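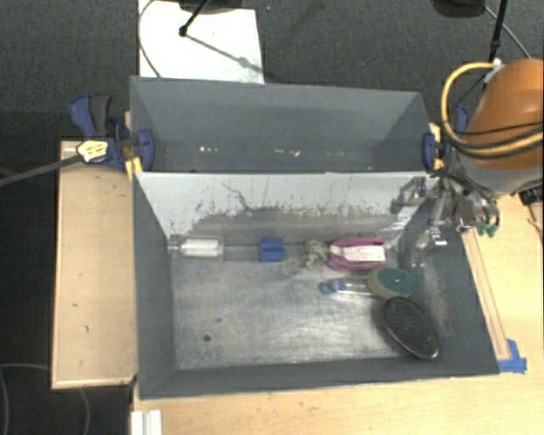 *A gray two-compartment bin, with small objects in the front section.*

The City of Platville opened its home weatherization rebate in the spring, with money set aside for 200 households. The intention is sound. Older homes in the city lose heat through attics, rim joists and poorly sealed doors, and the owners of those homes pay for it every winter. A public program that helps them is a reasonable use of public money. The way this one is designed, however, keeps it from reaching many of the people it was written for, and the city council should amend it before the next round of applications.

The first difficulty is the order of payment. Under the current rules, a homeowner hires a contractor, pays the full invoice, submits the paperwork and then waits up to 60 days for a check. A family with savings can manage that. A family that keeps the thermostat low in order to pay the gas bill often cannot. The program therefore favors applicants who might well have done the work without any help, and it passes over the drafty rental duplexes and small frame houses in the Quiroga neighborhood, where the need is plain to anyone who has lived there.

The town of Hollis faced the same question and chose to pay approved contractors directly. The homeowner signs a form, pays only his or her share and is not asked to lend the town money in the meantime. Hollis does hold back part of each payment until an inspector has visited, and contractors were at first unhappy with that condition. They have continued to take the work. Platville could adopt the same arrangement without a new ordinance, as the rebate rules are set by resolution.

The second difficulty concerns renters. The application must be signed by the owner of record, and the owner must live in the house. This excludes rental property altogether. The usual argument is that landlords should pay for improvements to their own buildings, and there is some justice in it. Yet the tenant pays the heating bill, and a landlord who does not pay that bill has little reason to insulate. A fair compromise would allow rental units at a lower rebate, on the condition that the rent is not raised on account of the work for a stated period.

The third matter is the form itself. It runs to 39 questions, several of which ask for information the city already holds, including the year of construction and the parcel number. The resident must also attach an energy audit, and the audit must be less than a year old. The Celow program, which covers a similar range of housing, uses a single page and schedules the audit on the applicant's behalf. A household that has never hired an energy auditor is poorly placed to judge one, and should not be left to search for a name in a directory.

Supporters of the present rules say that strict requirements protect the budget. That concern deserves a serious answer. Public money must be accounted for, and a program that pays for poor work will lose the confidence of taxpayers. Inspection after the work is done offers better protection than a long form completed beforehand. The city currently inspects 20 percent of finished projects. Raising that share, and shortening the application, would place the scrutiny where errors are found.

There is also the question of what the rebate covers. Replacement doors qualify at the highest rate, while air sealing and attic insulation qualify at a lower one. Most building professionals would reverse that order. Sealing gaps is inexpensive, can be finished in a day or two and often does more for comfort than a new door. The present schedule steers residents toward the costlier purchase – and toward a larger share that they must pay themselves.

The council will review the program in March. Residents who wish to comment may do so in writing before the hearing, and those who began an application and gave it up should say so, with the reason. Their experience does not appear in the city's records, which list only completed files.

Submitted 3/2/22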